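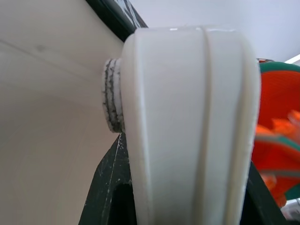 **Wednesday, July 20, 2022**

The Vinness Institute has completed the first stage of a trial comparing four grippers for use on light handling arms, it was announced this week. The work was carried out in the institute's automation laboratory with Purkura, which supplied the arm controllers and a set of test parts.

According to the institute, the grippers were tried on the same arm and with the same list of objects, chosen to include soft, rounded and awkwardly shaped items. A total of 3102 grasps were recorded over 28 working days. Of these, 658 were marked for further review, in most cases after an object had turned or slipped during lifting.

Two of the grippers have rigid metal fingers. The other two use printed plastic fingers on a hinged mount, a design put forward by the engineering firm Stamatopoulos. Wrist cameras were fitted for all tests so that staff could study the moment of contact afterwards.

Finlay Forsyth, who leads the trial, said that the printed fingers had dealt well with rounded objects but that their edges and pivots would need regular checks.

"A printed finger can be replaced in an afternoon, and that matters to the smaller workshops we serve," he said. "We also need to know how many lifts it will give before the grip begins to change. We do not have that figure yet."

The metal fingers gave steadier results on flat boxes, Mr Forsyth added, although they left marks on several of the softer items.

Some of the reviewed grasps may be set aside. Spyros Balaskas, controls engineer at Purkura, said that a timing fault had been found in one controller during the second week - the closing signal was sent slightly late - and that the tests affected would be run again with corrected settings.

The second stage will compare two camera positions, one at the wrist and one above the table, using the control software Drirunum. The institute expects to publish its full results in November. Workshops wishing to put forward objects for the next round of tests should write to the laboratory office.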